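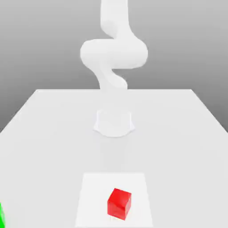
The archive of the Gundbridge sound collection lives in two rooms above a bank, and the woman who looks after it had the kettle on before I had got to the top of the stairs. She has been putting old recordings on to magnetic tape cartridges for the best part of her working life, and she is quite happy to talk about it for as long as you care to sit there. I stayed until it was getting dark.

I had come to ask why anyone would still be using tape. "People do ask that," she said, pouring. "My own son asks it. He thinks I'm up here with a pencil winding cassettes back on." What she has is a modern tape drive, a box not much bigger than a toaster, made by Bergmann and bought after a long argument over the budget. It sits beside a small server the office calls Milano, after the biscuits that were being eaten on the day it was set up.

The collection comes to 623 hours of interviews, church choirs, brass bands and local radio, and at the last tally it filled 14 cartridges, with a second copy of each kept at another building across town. "That's all of it, on one shelf," she said, and she patted the shelf. "Before that we had 118 hard drives in banana boxes. Some were labelled and some were labelled by me on a bad day, so you'd plug one in and find out it was the Christmas concert again."

The move away from those drives took most of a year. She would copy one across, check every file against its checksum (a sort of fingerprint worked out from the contents, which changes if even a tiny part of the file does), and then go on to the next. Seven of the drives would not start at all. For five of those there was another copy somewhere in the boxes, and for the other two there wasn't, and she still minds about it. "One was a man talking about the ferry, I'm fairly sure. I'd listened to a bit of it years ago. I can hear his voice but I couldn't tell you a word he said."

The checking is done by a program called Banimow, which she speaks of much as other people speak of a reliable but grumpy neighbour. It keeps the catalogue, remembers which cartridge holds what, and sends her an email when it is time to read a tape through and make sure everything on it is still there. The first version she used had a habit of stopping at file names with an ampersand in them. "And we're a choir archive! It's all Smith & Daughters this and Hymns & Carols that. I renamed 495 files by hand one wet April and then they put out an update that fixed it the week after."

I wondered whether it wouldn't be simpler to put the whole lot online with one of the big storage services and be done with it. She didn't dismiss the idea, and in fact a part of the collection is kept that way, the bits that people ask to hear most often. But she likes knowing where the rest is. "It's a monthly bill, isn't it, and it goes on for ever, and some years we haven't got much. A tape on a shelf doesn't send me an invoice." She also likes that a cartridge in its case isn't connected to anything, so that whatever nastiness gets on to the office network, it can't get at the choirs.

There are drawbacks, and she was very fair about them. Tape is slow to search, so if somebody rings up wanting one song from the middle of a long concert they may have to wait until after lunch. The drives are dear to replace. And every few generations the new ones stop reading the old cartridges, so the copying has to be done all over again. She reckons the next round is three or four years off and would like to have somebody younger trained up by then.

"I'd start them on the brass bands," she said, getting up to see to the biscuits. "You can have those playing while you work and they don't mind being interrupted."

Before I went she found me a recording of the old market, made on a portable machine one morning before the roof went on. We listened to all of it, the crates and the shouting and somebody's dog, and then she ejected the cartridge, wrote the date on her card, November 16, 2019, and put it back in its place on the shelf.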